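## 4. Living with the Clusia hand-held kit

I'll start this section with the view you get out of the thing, as it shaped nearly everything Fengying and I ended up arguing over.

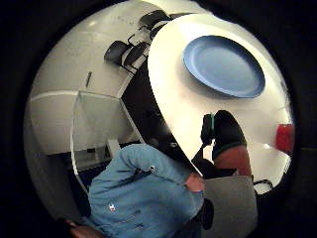 **Figure 3.** View from the hand-held gripper at the tabletop: blue plate on the white surface, gloved hand at the front edge.

We had the Clusia kit on loan from Udico for the whole of May, and we used it the way I think most small labs would: on tabletop chores, with ordinary crockery, in a room we hadn't tidied for the purpose. The kit is sold as a hand-held gripper with a camera on it, plus a bit of desktop software (Udico calls it Morgan) that sorts your recordings into clips you can train on. No arm is needed until the very end, and that was the whole attraction for us!

The first thing I'd say to anyone thinking of buying one is that the lens is really, really wide. Look at Figure 3: the plate is well back from the front edge of the table and it's still easy to pick out, and you also get the shelving, a pair of office chairs and the back of a blue jacket. I loved this for plates. When the gripper swings round, a plate tends to stay in view, so the tracking has something to hold on to. Fengying was less keen. She pointed out that anything near the rim gets squashed and smeared (the small red object to the right of the plate is a fair case, I couldn't swear to what it is from the figure alone) and that a policy trained on those clips has to cope with it somehow. We settled on masking the outer 15 per cent of the circle before training and leaving the rest alone.

Brightness was my own bugbear. White tabletops catch the light, and the exposure on this camera doesn't always keep up, so you can see part of the surface in the figure going almost white. Morgan has a slider for it, tucked away under "Session" where I didn't find it for days. Turn it down before you record. Fixing it afterwards is miserable, and we lost 12 clips that way.

Now, the recording itself. We set out to collect 100 demonstrations of one task, picking up a plate and putting it down again on a marked spot, shared between Tudur, Njoroge and me. The grip is comfy for up to 20 minutes, and after that my wrist wanted a word with me. Njoroge has bigger hands and found the trigger cramped from the start, so he did shorter turns and we swapped over more often than we'd planned. I'd like a second trigger size in the box, and I've told Udico so.

Hands in view are worth thinking over too. Gloved hands and bare hands can both turn up in a single view, as they do here, and Morgan's labelling step lumps them all together as "person". That's fine if you only care about the object. Catrin wanted the hands kept separate for her part of the analysis (Section 6) and had to relabel them by hand, and she has asked me to record that it was dull.

Compared with the Heditz kit we reviewed in Section 3, the Clusia is quicker to set up and fussier to calibrate. Heditz gives you a printed board and a sensible set of steps; Clusia gives you a board and a video with no sound. Once it was calibrated, though, it stayed put between sessions, and I never had to redo it midway through a batch. The results for both kits, masked and unmasked, are in Table 2.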